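Cradle cap and a soft brush, how often?

Posted by Tainá Toledo

My little boy is 20 weeks old and has flaky yellow patches on top of his head. The health visitor at Altbridge wasn't worried and told me to oil it and brush it. Lovely, but I forgot to ask how often! He adores being brushed (he goes all floppy and smiley) so I could happily do it morning and night.

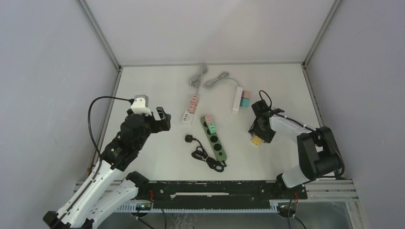 I've got olive oil in the cupboard and a bottle of plain baby oil. Does it matter which? And do I leave it on overnight?

Poppy Horrocks

Oh, we had this with both of mine and it does go! Skip the olive oil, our pharmacist said it can irritate their skin. Baby oil is fine. I did it at bath time, every other day:

1. Rub a little oil in with your fingertips and leave it while you run the bath.

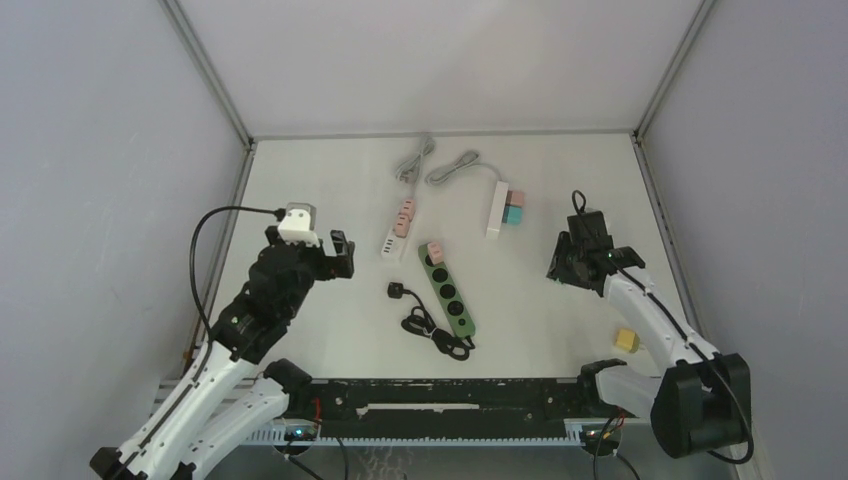 2. Brush very gently in small circles with the softest brush you have.

3. Wash it out with baby shampoo and pat dry. Don't pick at the flakes, however tempting!

My second was clear by November and had the most gorgeous fluffy hair underneath. If it bleeds, weeps or spreads to his face, ring the GP.

Chettiar49

What Poppy said. Wash the brush after as well, ours got really greasy. Love a baby who likes having his hair done!!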